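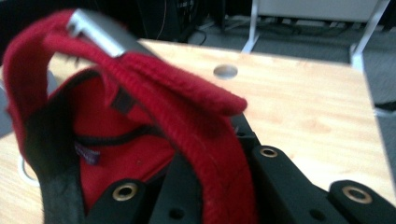 Gripper Maintenance Technician, Textile Handling Cell

Masus is hiring a technician to look after the hand-held grippers and the fixed handling cell at our Vallness site. The work is mostly mechanical: small plastic fingers, fasteners, cables, and the soft goods they have to hold.

What you will do

Inspect gripper fingers and plates at the start of each shift. Knit fabric sheds, and fuzz collects in the gap between the fingers. Clear it with a brush and dry air.
Replace worn fingers every 800 hours of use, or sooner if the closing edges no longer meet.
Check finger alignment against the Kütt gauge block and record the result in the log.
Set closing force for each item type. Thick knit bands, linings, and drawstrings all pinch differently, and metal clips can score the plastic.
Route and secure cables on the bench so they stay clear of the work area.
Keep the spare parts cabinet stocked. It holds 31 part numbers, most of them for the Mirska finger set.

What we need

Two years in equipment maintenance, or a technical certificate and one year.
Comfortable with hand tools, calipers, and a torque driver.
Able to read an assembly drawing and mark it up when it is wrong.
Basic wiring repair. Programming is not required.

Terms

Full time, day shift, starting at 9 a.m. Tool allowance of up to 2,000 dollars in the first year. Training on the Mirska set is paid and takes place on site.

To apply, send a resume and a short account of one repair you carried out, including what failed and how you found it. Applications close at the end of January.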